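Ondmont posts upkeep routine for its two-arm dressing cell

For release in May

Ondmont today put out the full setup and upkeep routine for Andetti, its two-arm cell for sleeves, straps and other soft items. Free to download. No sign-up.

Short version - check the gripper fingers before every shift, re-zero both arms every 300 cycles, wipe down the front rail. Plate bolts get a torque check every 20 hours.
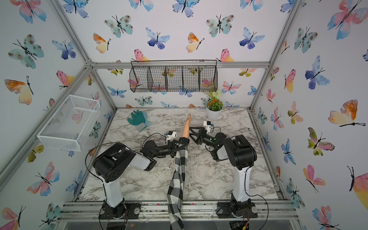
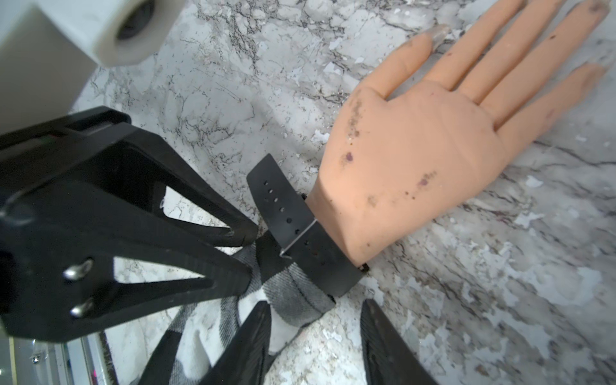
"Most of our service calls were a loose finger screw or a cable rubbing at the shoulder," said Frans Cuypers, who runs service at Ondmont. "Ten minutes with a hex key. People were shipping us the whole arm."

The routine was tried over 2,024 cycles at partner shop Costello. Unplaned stops fell to 89, mostly camera cables - new clips are in the Corari spares kit, shipping now. Old clips still fit, just dont reuse a cracked one.

Swap fingers in pairs. Re-run camera calibration after any wrist work, both sides.

Questions on the kit or the download: Hae-won Hong, Ondmont press desk, mornings best.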